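Zarkard Route Group — Minutes of the August Meeting

Location: back room, Hailu Guest House. Meeting opened at 19:05 with Hanne Hafþórsson in the chair. A quorum was present.

1. Minutes of the previous meeting

Approved with one correction. Under item 4, the ferry operator was recorded as requiring payment on booking. The operator requires a deposit on booking and the balance on the day of travel.

2. Autumn trip to Gruklow: transport

The chair reported on two options for reaching Gruklow.

Option A is the direct coach from the Zarkard depot, departing 06:40 and arriving mid-afternoon. Luggage is limited to one hold bag per person. Bicycles are not carried.

Option B is rail to Dralell, an overnight stop, and the morning ferry onward. Bicycles are carried on both legs if reserved. The ferry reservation must be made by phone. The online form does not accept groups above 9.

Discussion covered the connection at Dralell. The evening train arrives after the ferry office has closed, so tickets must be printed before departure or collected on the morning of sailing. Two members who used the ferry last year reported that the collection line was slow and that boarding closed well before the posted time.

Agreed: Option B. Hanne Hafþórsson to book rail first and the ferry second, so that the ferry can be matched to confirmed train times.

3. Accommodation

The hostel in Dralell has confirmed twin rooms for the overnight stop. Breakfast starts at 07:30, too late for the ferry. The hostel will supply packed breakfasts if told the evening before.

In Gruklow, the campground and the harbor inn were compared. The campground charges per pitch and has a drying room. The inn charges per person and has no secure bicycle storage — the manager offered a corridor, subject to other guests. A vote was held and the campground was preferred. Members wanting a room at the inn should book it themselves and inform the chair.

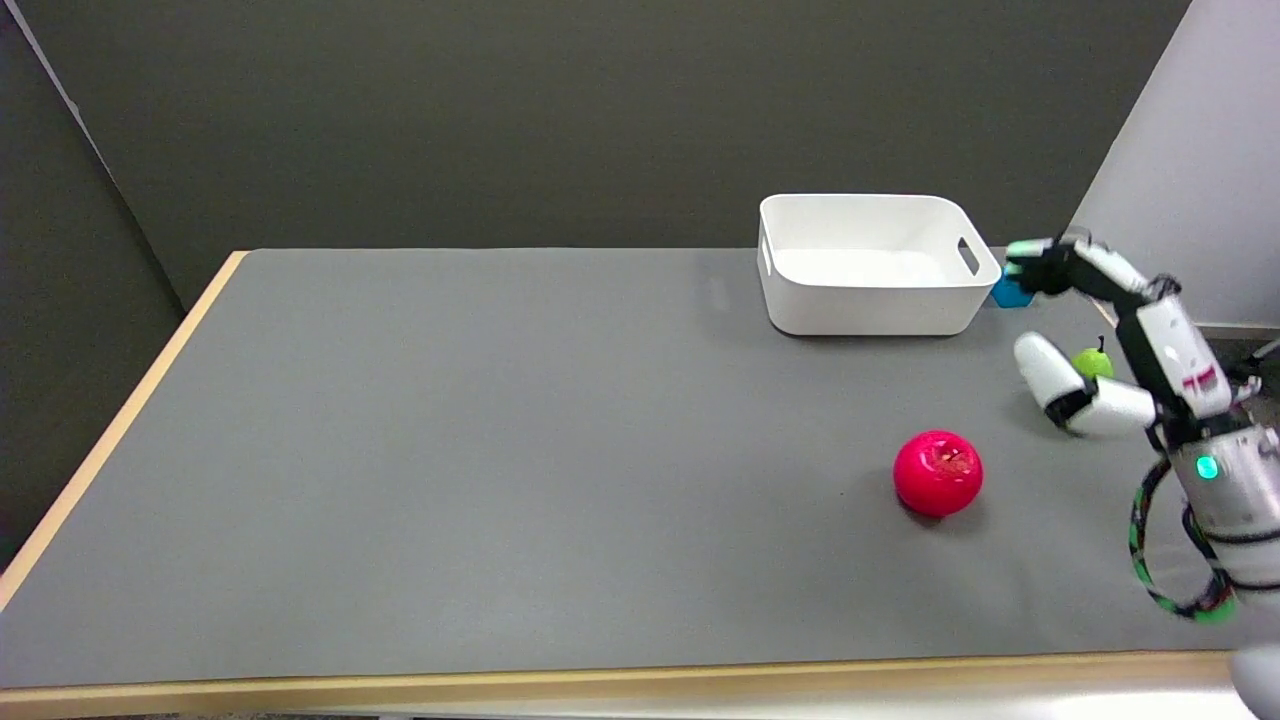 Table with gray mat, August.

4. Walking and cycling routes

The coastal loop from Gruklow was reviewed from the current map sheet. The northern section includes an unpaved track of unknown condition after the spring storms. The inland alternative is longer and paved throughout. It has 735 feet of total climb, most of it in the first third.

Agreed: the loop will be ridden clockwise, with the inland alternative used if the track is reported closed. The chair will request a status report from the Gruklow visitor office in the week before departure.

Walkers will take the headland path and meet the cyclists at the lighthouse parking area. No food is sold there outside the summer season. Water is available from an outside tap, which was marked as drinking water at the last visit.

5. Costs

A deposit of 1000 is due to the campground to hold the group field. It is refundable until one month before arrival, less a handling fee. The meeting approved payment from the trip account.

Individual shares will be calculated when the ferry fare is confirmed. A proposal to include ferry meals in the share was put and defeated. Members will buy their own.

6. Map coverage record

The record of districts visited is out of date. Two trips from last season have not been entered — both have notes, but neither has a list of overnight stops. It was agreed that a district counts as visited only if the group stayed at least one night. The crossing at Dralell will therefore qualify under Option B.

A member asked whether airport stopovers should count. The chair ruled that they do not.

7. Other business

The spare tent has a bent pole section. A replacement has been ordered by length and diameter, as the original maker no longer lists the part.

Members were reminded to check the expiration dates on travel cards before rail booking opens.

There being no further business, the meeting closed at 20:50.

12 shares · 3 comments

Comments

pathfinder_k
Does the bike reservation on the train cover the return as well, or is that booked separately?

Hanne Hafþórsson
Separately. I will book both directions at the same time.

M. from Hailu
Item 3, please put me down for a packed breakfast. No egg.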